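Workshop notebook, basin shelf for the Sanstead bathroom
2024-11-20

Present in the morning: me (Corina Hubmann), Mathias Frei. Virgilio Calimlim came after lunch for the tap.

Where we are

The basin for the guest bathroom is chosen since July and it is the Lurnus, the shallow one with the overflow at the back. Morena Santoro wanted first the Jamine, but the Jamine needs a wall tap and the wall on that side is the chimney. We don't drill there. So Lurnus, with a mono tap standing on the shelf behind the basin.

The shelf is oak, oiled, 110 cm long. It must carry the basin and also somebody who leans on it, because people lean. Yesterday I made the load test on the two brackets with sand bags. At 62 kg the front edge went down 2 mm and came back when I took the bags away. I am content with this. Mathias would like a third bracket in the middle. The waste pipe is in the middle. We discussed it longer than necessary and stay with two.

Cutting the hole for the waste

I made the template from hardboard after the paper drawing from the supplier. Then I laid the real basin on it and the drawing did not agree with the basin. The waste sits further to the back than drawn. Please do not trust the paper with the Lurnus, take the measure from the piece itself. Mathias says that it was the same with the Fung he installed two years ago, only there it was too far to the left.

New template, marked "B" with red pencil. The old one I have thrown away so that it makes no confusion.

Hole cut with the hole saw from both sides, slowly, to avoid tearing. The upper side is clean. On the lower side there is one small break in the grain, it will be hidden under the washer. Edges of the hole rounded by hand with 120 paper, then three coats of oil inside the hole. I repeat this for whoever reads it later: inside the hole is where the water goes. The shelf in Meinrad Thaler's own bathroom became black exactly there, and it was a nice shelf.

Tap

Virgilio brought the tap and noticed that the flexible hoses are too short for our valves. The valves are low because the old basin had a pedestal. Two possibilities:

Longer hoses. Simple, but they hang visible under the shelf, and Morena does not want to see hoses.

Move the valves up. Half a day of work and the tiles are already on.

We telephoned with Morena and she will accept the longer hoses if they are the braided kind and if we fix them with a clip to the underside. Virgilio orders them. The price for basin, tap and waste together stays at 229 as in the offer, the hoses I put on a separate line so that it is clear.

Sealing

Tried two silicones on offcuts of the same oak. The transparent one made a dark border in the wood after one night, like a grease spot. The white one, neutral curing, made no border. We take the white one. The offcuts are on the window sill with the names written on the back, please leave them there one week more, I want to see if something changes.

Bench notes

The oil tin was left open again. There is a skin on it and I had to filter everything through a stocking. Close the lid with the rubber hammer, by hand is not enough.

Mathias has sharpened the wide chisel and the block plane. The small chisel is still bad.

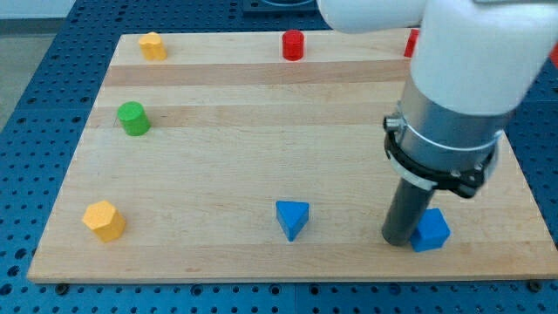

Still to do

- Fourth coat of oil on the upper side of the shelf, when the third is hard. Not before.
- Ask Meinrad if the long spirit level is at his house. I need it for the brackets, the short one is not good enough over the whole length.
- Hoses: Virgilio informs me when they arrive.
- Mirror height. Morena says the lower edge should be a hand above the tap, but she has not said which hand. I will hold the mirror on the wall when she is there and make a mark with tape.
- Check the slope of the waste pipe after the trap. It looked flat to me, and with a flat pipe the basin will gurgle.
- Buy 120 paper, we have only two sheets left.

Question for Mathias: did you write down the torque for the nut of the waste? I find it nowhere. I have tightened it by hand plus a quarter turn for the dry fitting and would do the same with the rubber washer, if you are not against it.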